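The Woman Who Wants Your Wood Grain to Stop Lying

20 May 2022
41 shares | 4 comments

Signe Rønning runs her thumbnail along the sample on the bench and makes a face. "Feel that? That's a picture of a tree," she says. "Somebody printed a picture of a tree and glued it to a board, and now they want 600 dollars for it."

Rønning sells surface coverings for a living, so I was prepared for some hypocrisy. Her shop, Fjeld, sits behind a tire place and carries adhesive films, laminates, shelf liners and, in a back room, actual boards. She has been complaining about the first three for years in a newsletter that goes out to 453 people. I wanted to know why anyone would pay for advice from a woman who thinks most of her own stock looks bad.

"They don't pay," she says. "It's free. They pay for the film."

That film is a fair part of her income, and I asked her about it more than once. Custevero, the brand she moves most of, promises a "living grain" on the packaging. Rønning laughs at the phrase but has it stacked to shoulder height near the register. Her defense is that people are going to cover their ugly tables whatever she says, and they may as well do it with something that peels off later.

Does it peel off later? I have a dresser at home that suggests otherwise.

"Did you use heat?" she asks.

I had not used heat. She seemed to think this settled things. It doesn't settle why the instructions on my roll never mentioned it.

What bothers her most about printed grain is how regular it is. Real boards wander. A knot shoves everything sideways, and the lines bunch up and then relax. On the cheap prints the streaks go across in rows, edge to edge, dark and light and dark again. She says a buyer can't see this in a store, where the sample is the size of a playing card. It shows up when the stuff is on a whole tabletop and there's a window nearby.

Her test is simple enough. Put some small household thing on the surface, a matchbox or a tin or whatever is in the drawer, get your eye down low, and look past it toward the light. If there's a ripple you'll see it there. If there's a crease you'll wish you hadn't looked. 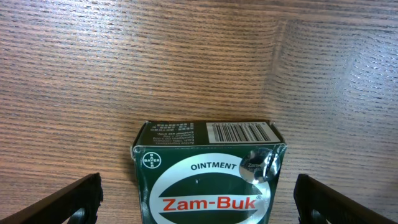
I tried this on her own front counter, which she had not offered up for the purpose. There was a bubble near the card reader the size of a dime. She said it was an old job and that the counter was getting redone in December, and then she said that she'd been saying so for a while.

We got onto the question of gloss. Wernen, a pricier film she stocks in smaller amounts, is sold as a dead matte, and Rønning likes it better than anything else on the rack. She held a strip of it beside a piece of the Custevero under the ceiling light. The Custevero went pale and silvery where the light hit. The Wernen went pale too, a little less so. I said the difference didn't look like double the price to me.

"You're not living with it," she said.

That's true, but I've heard the same line from people selling mattresses.

She is more convincing on the subject of corners. A film job goes wrong at the edge of the table, in her view, and most people ruin theirs by folding the material the way you'd wrap a present. She cuts a slit, laps one side under the other, and warms it with a hair dryer until it lies down. She did one for me on a scrap of shelf, and it took her three tries. The third was very good. I could find the seam with a fingernail but I couldn't see it from standing height.

So what would she put on her own kitchen table? I expected oak, or a speech about oak.

"It's laminate," she says. "It came with the apartment. I put hot pans on it and I don't care."

She also has a class, naturally. It's called Floltonar, after the street where she grew up, and it runs three evenings. Students bring one piece of furniture they already dislike. I asked what share of them go home happy and she said she doesn't ask. I asked whether any had given up on film and bought a real board from the back room instead. One man did. He came back the next week for film to line the drawers.

I left with half a yard of the Wernen, which I paid for. It's still rolled up behind the dresser.

Comments (4)

gluepot_dan
The hair dryer thing works. Low setting or you'll stretch it and then the lines go wavy.

Marcy T.
Took the class. My nightstand looks fine from the doorway. Up close, no.

oldformica
Laminate and film are two different products and this article slides around between them. My laminate counter is older than my kids.

Marcy T.
@oldformica she says exactly that in class, for most of the first evening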